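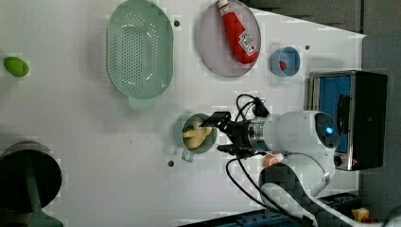

How do I get the crackle out of an old 78 without killing the music? I've got 38 shellac sides my great-uncle brought over, mostly polkas and waltzes from a dance band called Mellow, and I've been recording them into my laptop one by one. Every noise filter I try makes the accordion sound like it's playing inside a sock. I've washed a couple of them with dish soap and it helped a little. Am I doing this in the wrong order or what?

Algirdas Adomaitis

Clean first, then get the right needle, and only then touch the software. A regular LP stylus is too skinny for a 78 groove, so it rides along the bottom where all the grit lives. Get a wider one made for 78s and you'll lose a big chunk of the noise before you've clicked on anything. Then use a declicker on a gentle setting and leave the hiss alone! I used to scrub every bit of hiss out of mine and they sounded terrible, I ended up redoing a whole box of them one August. Your ear tunes out steady hiss after a few bars anyway (mine does). Oh, and keep alcohol far away from shellac, it eats the surface. A drop of mild soap, cool water, keep the label dry, and let them stand in a dish rack overnight.

Dadley 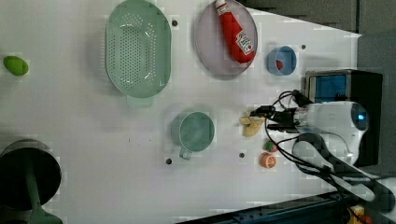 Raimonds Kairys agrees on the needle but says to check the speed too, as plenty of those older sides weren't cut at exactly 78 and a waltz that's a hair fast will bug you forever. He tunes his to a piano: play along, find the key, nudge the pitch until it sits right. He had one side, Kalniņš label, number 1682, that came out almost a half step sharp, and once he slowed it down the singer finally sounded like a grown man. He also saves the raw recording before doing any cleanup, so there's something to go back to when he gets carried away.

Fellel

just play them loud lol. I like the crackle

Filed under: Old Records > 78s > Cleaning & Transfers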